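Company > Who We Are > Our History

About Brudix

Brudix is a small coffee roasting company in Inetville. We roast coffee for homes, for offices and for a number of bakeries in our region, and we also teach short courses for people who wish to prepare better coffee at their work or in their kitchen.

The company was started by Rogério Lacerda, in the back part of the Magalhães bakery. He was working there in the mornings, from 4 a.m., and he noticed that the customers talked a lot about the bread and almost never about the coffee. The coffee was bought already ground, in large bags, and it stayed open for many days. Rogério asked for permission to roast a little by himself, in a drum of 5 kilos. The first results were too dark, but the second month was already better and the bakery started to serve it.

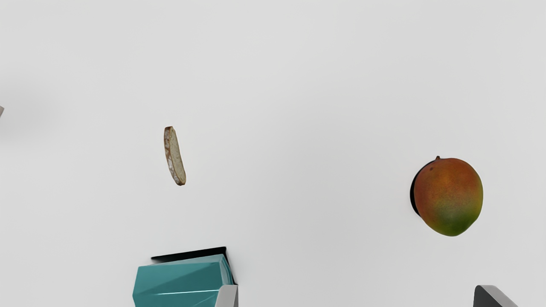

Jeferson Pimentel remembers that people came for the bread only, and that they began to stay for a second cup when the coffee changed. He still keeps the notebook where the first roasts were written down.

Today we have our own building, two streets from the bakery. We roast 3,000 kilos in a year. It is not a big quantity in our profession, and we do not wish to grow very quickly. Each coffee is roasted when there are orders for it, and the bag carries the month of roasting.

What we roast

Our house coffee is a blend for every day, with medium roast. It is made for filter, but many of our customers prepare it in a moka pot and are satisfied. Besides this we have always one coffee from Harar, in Ethiopia. We like its taste of dried fruit, and we roast it lighter. In June we usually change the blend a little, according to what the importers can offer to us. 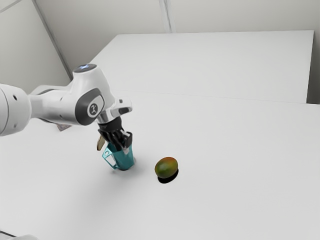
A teal mug at the white table.

The decaf was added later, after many requests. We were slow to do it, this we must admit, and we apologize to the persons who waited.

Our courses

The basic course takes one morning. We speak about water, about the size of grinding and about how to clean the equipment, a subject that most persons do not expect to be so long. Each participant tastes the same coffee prepared in different ways and writes down what he or she prefers. There is no exam.
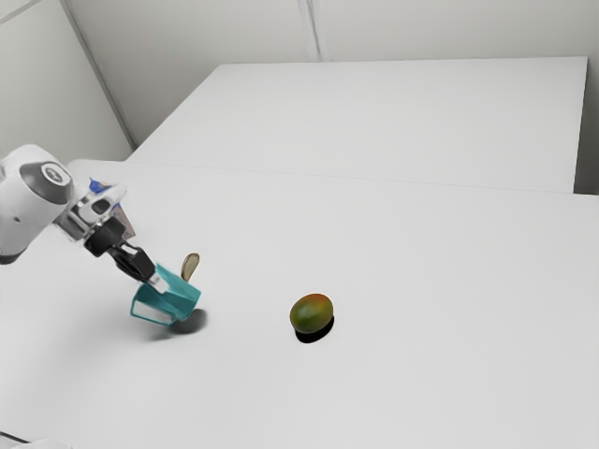 For offices we can come to your place. We need only a table, a socket and clean water. Please tell us in advance how many persons will come, so that we bring enough coffee - and tell us also if somebody drinks only decaf.

Orders and visits 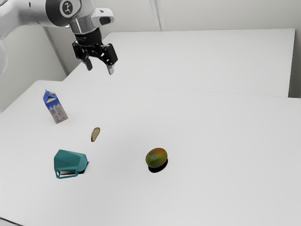 The shop opens at 8 a.m. and you can buy whole beans or ask us to grind them. Bags can be returned empty, and we take 80 cents off the next one. Deliveries inside Inetville are made by bicycle, except when the order is heavy.

Comments (3)

Marlene: The Harar is my favorite. Do you sell it also in the small bag?

Brudix: Hello Marlene, yes, but only in the shop for now.

T. Okafor: I took the morning course and now I clean my grinder every week. My coffee was bitter for years and I was blaming the beans.

Brudix Coffee, 84 Station Road, Inetville | Contact | All rights reserved | Back to top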